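Retired racehorses deserve a second price

When a racehorse stops racing, people like to ask where it goes. I would like to ask a different question, a more boring one. How much is it worth on that morning, and who decides?

I came to this subject through my own mistake. In March I went to a sale of horses out of training, only to look, and I came home as the owner of a six-year-old gelding called Toreo. He had run 36 times and won 3 of them, all on soft ground and all in small races. I paid 612 pounds. A good saddle can cost more than this.

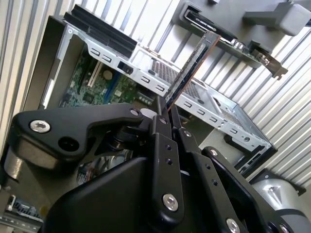
Taner Soylu

I do not write this to make anyone cry. Toreo was healthy, his legs were clean, and the people who brought him to the sale had obviously cared for him. The groom gave me two pages in handwriting about what he eats and which side he prefers to be led from. She did not have to do this. My complaint is with the price itself, and with what a low price brings.

A low price opens the gate to every kind of buyer. Some are excellent. Some are people like me, who have enough money for the horse but did not think very much about the rest. A thoroughbred who has lived all his life in a racing yard does not know how to stand alone in a field. He has never been tied up outside a shop or ridden slowly behind a tractor. He must learn to be a different animal, and this learning is expensive. In my case the first months of feed, shoes, dentist and lessons cost far more than the horse, and I had help from friends.

So my proposal is simple. Every horse in training should carry a small sum with it, collected from prize money and from entry fees, and this sum should be paid only when the horse has finished a proper period of retraining. The buyer would pay more than I did, because he would buy a horse who is already prepared. The trainer would not need to hurry. The retraining yard would know in March what it can afford in winter.

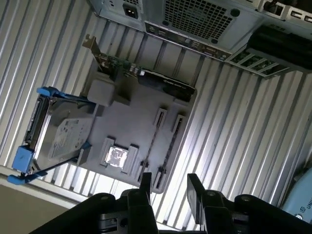

Work in progress on the bench.

I have discussed this with several people in the sport, and not all of them agree. Oluwatosin Ogbonna, who rode in amateur races for many years and now starts young horses at Brurnden, thinks I am too optimistic. Her opinion is that owners already feel they pay for everything, and one more deduction will push the smallest owners out. These are exactly the people who know their horses by name and visit them on cold mornings.

I take this seriously. A syndicate of ten friends with one slow horse is not the enemy. For this reason I would take the larger part from the biggest prizes, where nobody would feel the difference, and leave the smallest races almost untouched. A horse who wins one great race could in this way pay for many who never won anything.

Another objection is that money alone does not make a good home.

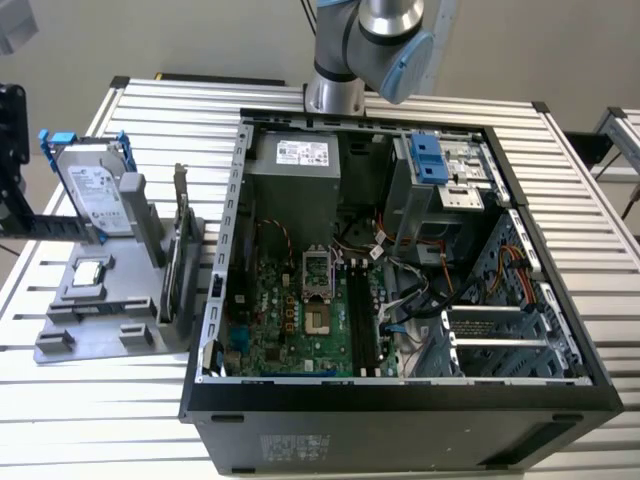
It is true, and I have seen expensive horses kept badly. But money can buy time, and time is what these horses are missing. At Wullus, the small yard where Toreo now lives, there were 161 requests last year to take a horse from racing. They have room for very few. The others went to sales, or to somebody's cousin, or they stayed in a field while the owner was thinking what to do. I cannot tell you how those stories ended, and the yard cannot tell you either.

This lack of information is for me the worst part. We can find the great-grandmother of any runner in a few minutes – her colour, her victories, the name of her breeder. After the last race the same horse can change hands several times and leave very little behind on paper. 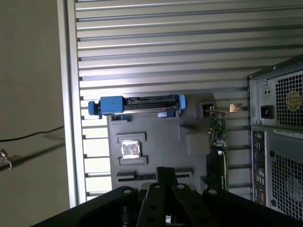
What the breeder owes

The breeder is usually forgotten in this discussion. We speak about trainers and owners, but the horse exists due to a decision made in an office some years before. I believe that a part of the sum should be paid when the foal is registered. If a breeder finds this too heavy for one foal, perhaps he should ask himself if he needs that foal.

The Jayasinghe family, who breed on a small scale near us, already put money aside for every foal and have done it for years without telling anyone. They have also taken back two mares who were sold far away. When I asked if it was difficult, the father said that the difficult part was the transport.

Toreo is learning to canter slowly. He does not see the purpose of it, but he is polite, and last week he passed the tractor.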